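Threads > Robots > Bench cell notes

2 min read

OK, a thread on how I keep our two-arm sorting cell at Jollstead alive, because I spent most of May on it and I want it written down somewhere!

The job sounds tiny. Two arms, one tray of plastic blocks, pick them out, put them back, repeat. Getting both arms to agree on where the tray is ate my whole first week.

Tray first. A tray that creeps a few millimeters per run ruins everything by lunch. I tried tape (gummy), then putty (worse), then printed a stop and pushed the tray right up against it. The stop took 54 minutes to print and has saved me so much swearing.

Next, cables. Give them a big lazy loop over the top of the arm, bigger than looks tidy. My first try was neat and tight, and the wrist tugged the connector loose on the far reach. Very pretty, very broken.

Every morning before power: wiggle each finger by hand. If one moves and its partner doesn't, snug the two screws at the base and try again. I used to skip this. Then a finger came off in a run and I found it under the radiator.

Speed! Jisteck, who make the controller, ship it at full tilt. I run at 30 percent while I'm changing anything and 66 percent once it behaves. Past that the blocks start hopping when the fingers close and you're chasing them across the table.

Finger pads: the Ruchti ones grip nicely but get shiny after about a month. Wipe with alcohol, let them dry, and if they still slip on the flat pieces just swap them. Studded bricks are forgiving, the thin flat ones are the real test.

Zeroing. Do both arms in the same sitting. I did the left before coffee and the right late in the afternoon once and they disagreed all evening. Now I do left, right, then left again as a check.

Still on my list: a grinding noise in one shoulder that only shows up on slow moves. Joston is sending a new bearing kit, and if that doesn't fix it I'm pulling the joint apart. Will add to the thread when it gets here.
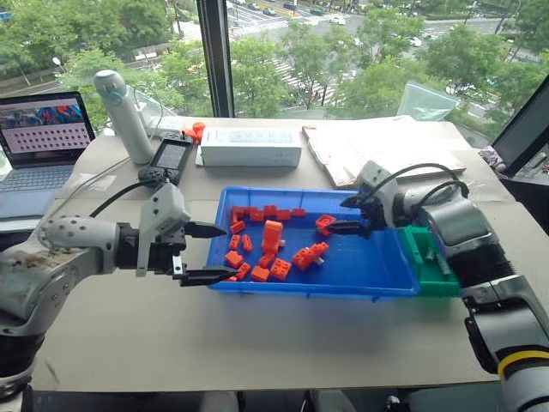
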